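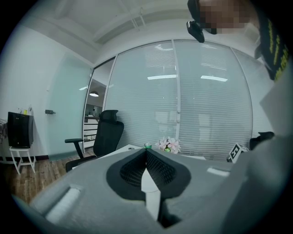 Home Reports Working Papers Archive Contact

Search reports Enter keyword Go

4. Construction and Use of the Hand-Held Units

4.1 Setting

The Lundale units were built and tested in the shared workshop at Batthorpe between the first design review and the close of the build period in June 2020. The workshop is open to all members, and no room in it is set aside for one project. All work described in this section was therefore planned around a table that had to be cleared at the end of each booking, with tools and parts that could be carried in and out by one person. Machining was kept to a minimum. The housings were printed on the members' printer, the finger pads were cast in open molds, and the remaining parts were ordered from general suppliers.

The purpose of the build was to find out whether a pair of hand-held grippers made under these conditions could record hand motion well enough to be replayed on a small two-arm robot. The robot itself is described in Section 6. It was not needed for the work reported here. A person holds one gripper in each hand, carries out a task at a table, and the position of each gripper is worked out afterward from the recorded video.

4.2 Housing and fingers

Both units share one housing, the second revision of the design known within the project as Luo. The first revision was made in two halves joined by screws along the top. It twisted when the fingers closed on a stiff object, and the twist was large enough to change the angle between the camera and the marker cube. In the second revision the seam was moved to the side and the wall was made thicker near the grip. The mass of the finished unit, with its cube and cable, is 820 grams. Members who used the units for a full booking reported tired wrists, and a lighter housing is planned.

The finger pads are black and come to a point. Several pad shapes were tried. Flat pads held boxes well but slid off curved objects, while fully rounded pads made it hard to pick up anything thin from the tabletop. The pointed shape was kept as a fair middle course. The pads are held by friction alone and can be changed without tools — this proved useful, as the cast material tears at the root after heavy use. Spare pads were bought in one lot from Tondier after the first set made in the workshop was found to vary too much in hardness.

The two units are not mirror images of each other. An early plan called for left and right versions, but this would have doubled the number of spare parts, and the grip was found to be comfortable in either hand. The units are told apart by the codes on their cubes. The recording software asks the user to confirm which cube is in which hand before each session, and it will not start until both have been seen by the camera at the same time.

4.3 Marker cubes

Each unit carries a white cube with black square markers on its faces. The cube is mounted below the body, where it stays clear of the hand and forearm for most of the motions used at a table. A side mounting was also tested. It gave a better view to a camera placed across the table, but it struck the tabletop whenever the wrist was turned to reach under an object.

The marker sheets were printed on matte paper and glued to the faces. Glossy paper was tried first and gave poor results under the ceiling lights, where a bright patch on one face could hide part of the pattern. Care was taken to leave a white border around each marker. On the first two cubes the border was trimmed too close, and the markers were lost as soon as the cube passed in front of a dark object. These cubes were scrapped.

Each cube must be measured after gluing. A sheet that is placed slightly off center will shift the computed position of the gripper by a constant amount, and the fault is difficult to see by eye. The measured offsets are stored in a small text file that travels with the unit. On one occasion the files for the two units were swapped, and a full day of recordings had to be processed again.

4.4 Table layout

The test layout was kept simple so that any member could set it out again from a written list. It consists of a white table with a plate, a soda can, and a bunch of artificial flowers. The plate gives a low, wide target with a thin rim. The can is stiff and smooth. The flowers bend when they are gripped and have no single correct place to be held, and they were included for that reason. Figure 4 shows the two grippers held over the near end of the table, with a marker cube attached to each and the plate, can, and flowers farther along.

The person holding the grippers works at the near end of the table and reaches forward over it. Positions for the objects were not marked on the tabletop. It was decided early on that small differences in placement from one attempt to the next were of value, and tape left on a shared table would in any case have been removed by the next group.

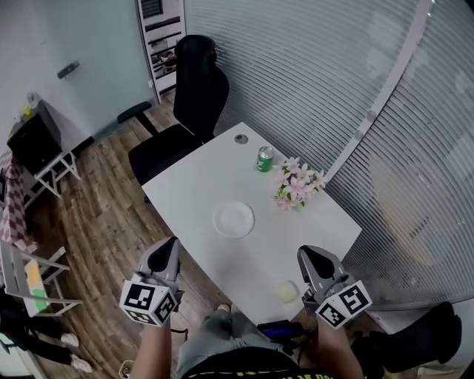 Lighting was left as the workshop provides it. Blinds were kept closed during recording where this was possible. Sessions held with the blinds open in the afternoon produced a strong change in brightness when the user leaned forward, and the camera took some time to adjust. The effect on marker detection was modest, but it was enough to break long recordings into short pieces.

4.5 Recording procedure

A session begins with both grippers held still over the table until the software has found the two cubes. The user then opens and closes each gripper fully, which sets the end points for the finger width, and carries out the task at a natural pace. No instruction is given as to which hand should be used first. A second member may be present to reset the objects between attempts, and is asked to keep hands and sleeves away from the table while recording is in progress.

Users were asked to avoid two habits. The first was resting the grippers on the table with the cubes facing down, which hides the markers and wears the paper at the corners. The second was crossing the forearms. When one arm passes over the other, the lower cube is lost from view, and the software must bridge the gap by estimate.

4.6 Results of the workshop trials

A total of 3733 attempts were recorded over the build period. Of these, 1468 were kept for use with the robot. The remainder were set aside by the processing software or by a member reviewing the video. The most common cause was loss of one cube for longer than the limit set in Section 3, and this accounted for 1071 of the attempts set aside. Other causes included objects dropped outside the camera view, cables caught on the table edge, and sessions started before the correct offset file had been loaded.

The share of attempts kept rose after the second housing revision was brought into use. It is not possible to say how much of this rise was due to the housing — users had also become more practiced by that stage, and the two effects were not separated. A comparison with new users holding first-revision units was considered, but the old housings had already been cut up for test pieces.

Attempts with the can were kept more often than attempts with the flowers. Review of the flower recordings showed that users tended to turn the wrist inward to get the pads around the stems, bringing the cube behind the forearm. Raising the camera reduced the problem but made the plate rim harder to make out. The lower camera position was retained for the remaining sessions, and a second camera, to be mounted across from the user, was entered on the parts list for July.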